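Teleop and Hand Demonstration Board
Posted by Gheorghița Buzatu, June 2023

Thread: Demonstrating press-and-hold tasks - cubes on the gloves or leader arms?

gheorghita_b wrote:

Hello to everyone. I am working on household tasks in a small team and we want to teach a two-arm robot to use a water dispenser: put a cup under the tap, press the handle, hold it, release, take the cup away. Until December we did everything with leader arms from Wukine. The operator sits on a chair and moves the small arms, and the big arms follow. It works, but for this task it is very slow and the operators complain about their shoulders.

Now we try the other way. A person wears a head camera and gray fabric gloves, with a marker cube on the back of each hand, and simply does the task. We compute the wrist pose from the cubes and later map it to the robot. A demonstration by leader arms takes 30 seconds when it goes well. The same by hand takes 11.

My problem is the moment of the press. The hand goes into the recess where the taps are, and the cube turns away from the camera or comes under the edge of the upper panel. Then the pose jumps. I lose it for 2 or 3 frames, sometimes longer, and this is exactly the part which the robot must learn well.

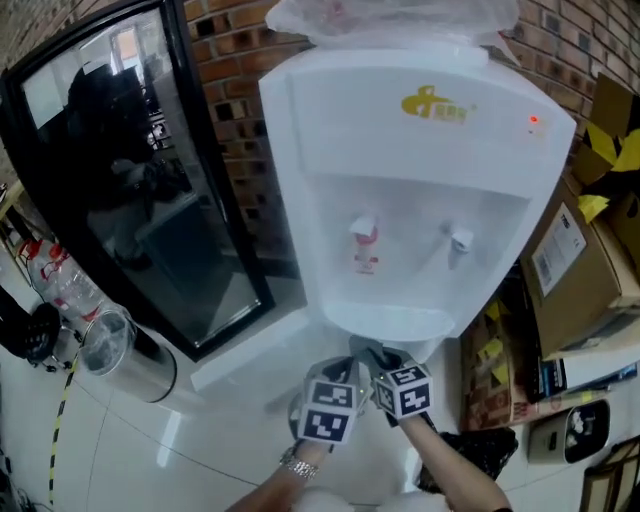 So I have to decide before we record the big set. Either I move the cubes higher on the forearm, or I keep them on the hand and fill the gaps by interpolation, or I go back to the leader arms for this one task. What do you do with appliances which have a recess? The tracking software is Gerkura, with the default filter settings.

One more detail, the operators look down at their hands at the start and then look up at the tap. I didn't give them any rule about the head.

----

oldservo wrote:

Go back to the leader arms. I know you don't want to hear it. With hands you record a motion that your robot can't do. A human finger presses that handle with the wrist bent in a way no parallel gripper will copy, and the mapping will give you a nice trajectory that ends two centimeters beside the tap. With leader arms, every demonstration is something the robot did, so it is possible by definition. Slow is okay. Slow and usable is better than quick and thrown away.

----

mirelle_k wrote:

I don't agree with oldservo, at least not for all of it. We had the same discussion in our lab and recorded both. The leader arm data was clean but poor. All the operators approached from the same side because it was comfortable for them, and when we shifted the dispenser a little the policy got lost. The hand data had more variety, simply because people got bored and changed how they did it.

For the mapping: tell the operators to press with two fingers held together and the thumb closed, like a gripper. It feels stupid for the first ten minutes and then they forget it.

About the cube, I would not move it to the forearm. You lose the wrist rotation and you can't get it back later. Try to tilt it toward the thumb side with a small wedge under it. The face that was looking at the ceiling then looks more at the camera when the hand is inside.

----

gheorghita_b wrote:

Thank you both. The wedge is a good idea and cheap, I will print one tonight.

@oldservo, I understand the argument, but the robot did fail with the leader arms too. The operator can't feel when the tap is fully pressed, so he pushes more, and the dispenser moves on the floor. By hand, people know by feel how far to go. I don't record force in either case, but the position is more honest by hand, if I can say so.

----

oldservo wrote:

Then put force feedback on the leader arms. We use the Celus handles, the operator feels the contact and stops. It took a week to tune.

And you say the position is honest, but you just told us that the pose is lost exactly at the press. So which position?

----

gheorghita_b wrote:

This is fair. Just before the press and just after, I have it. In the middle I have a hole.

----

tapio_riihi wrote:

I teach a short course on this in Riihimäki and we have practiced on a coffee machine with the same kind of recess. Some things which helped us:

Ask the operator to bend the head and look into the recess before the hand goes in, and to keep the head still until the hand is out. Your head camera is the only eye you have. If the person looks up during the press, no filter will save you.

Raise the operator or raise the dispenser. If the taps are low, people reach down and forward, and the back of the hand goes under the panel. We put the machine on a table and half of our lost frames disappeared.

Don't interpolate with a straight line over the press. Use the last good pose, hold it, and mark these frames with a flag. A press is almost a still hand anyway. When we interpolated, the robot learned a soft sliding movement and never pressed fully.

Also check your watch. I mean that a metal watch beside the cube can give reflections, and our detector once locked on the bright links for a moment. I see that your operator wears one on the left arm. Maybe it makes no trouble for you, but I would take it off.

----

gheorghita_b wrote:

I never thought about the watch! I looked in my logs now and the left cube does have more bad detections than the right one. It can be a coincidence, the left hand is also the one which holds the cup. I will record one session with the watch and one without, and I will compare.

Holding the last pose with a flag, I like this. Did you train on the flagged frames or did you drop them?

----

tapio_riihi wrote:

Trained on them with lower weight. If you drop them, the press becomes too short and the cup stays empty.

----

mirelle_k wrote:

Small warning about "keep the head still". When we said this to our operators they became stiff like statues and the whole motion got unnatural. We changed the sentence to "look at the tap until you have the cup back", and this gave nearly the same result with a normal person behind it. The wording of the instruction matters more than I believed.

----

quietgripper wrote:

Question from a beginner, sorry. Does it matter which tap you demonstrate? On ours the hot one has a child lock, so the movement has two steps and not one.

----

gheorghita_b wrote:

It matters a lot. We record only the cold side for now, on the right. The hot side has the red-marked handle and I don't want a robot with a policy of one week age to play with hot water. When the cold side works I will do the hot one as a separate task with its own name, please don't mix them in one set.

----

oldservo wrote:

On this we agree, for once.

I still think you will come back to the leader arms for the final part of the data. What I would do: take the hand demonstrations for the approach and the variety, and add a smaller set with the arms only for the press. Keep a column in your table which says how each one was recorded. Our first mixed set had no such column and we could not separate them later.

----

gheorghita_b wrote:

The column exists already, I learned this one in the bad way also.

The wedge is printed. First impression: with the cube tilted, the right hand stays visible during most presses, if the operator looks into the recess. The left hand is not so good. The cup hides one face, and with the tilt I have only one other face which looks to the camera, seen from a steep angle. I will try a smaller tilt on the left. The comparison with the watch is not done, the operator who wears it is away.

----

mirelle_k wrote:

For the left, ask them to hold the cup from the side and not from the front. Then you may not need a tilt there at all.

----

oldservo wrote:

And a gripper will hold it from the side anyway.

----

Related threads
Glove calibration drifts after lunch break
Wukine leader arms: elbow joint too heavy for long sessions
How do you name retries and failed demonstrations?
Gerkura filter settings for fast wrist rotation
Pouring tasks: when do you stop the recording?

Contact the moderators | Copyright Teleop and Hand Demonstration Board | Back to top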